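Call for student operators: Skilby manipulation project, fall term

The Imer student robotics club is looking for 4 operators to join the Skilby project in September. Skilby is a one-arm manipulation project on household objects. Operators drive the arm by hand controller, record attempts at set tasks, and label each attempt by outcome.

The set now holds 2,147 recorded attempts. The current task group is kettles: approach, grasp the handle, lift, set down. Handles are harder than the mugs and boxes used in spring, and most of the fall sessions will go to them. Views from the wrist camera are used for both driving and labeling.
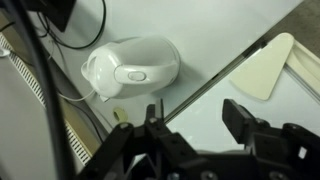
Wrist camera view, kettle task, gripper open.

Duties

Two sessions per week, three hours each, starting at 5:30 p.m. in the Amegashie Building, Room 98.
Run the start-up checklist and log any faults.
Record attempts to the written protocol. Failed grasps are kept and labeled the same day.
Reset objects between attempts.
One write-up per term, two pages, on a failure type of your choice.

Requirements

Enrolled in any department, second year or above.
Able to attend both weekly sessions through the end of November.
Basic Python, enough to read a log file and fix a path.
Lab safety course completed before the first session.

Prior work with robot arms is useful but not required. New operators get two training sessions on the arm and must pass the Arkov drive test before recording alone. The test may be repeated once.

Positions are unpaid and count for two project credits under course number 282. Students who already hold the credits may join without them.

To apply, leave a one-page letter and a current class schedule at the club desk, or use the form on the club page. Mark it "Skilby operator." Applications close at noon on the last day of August.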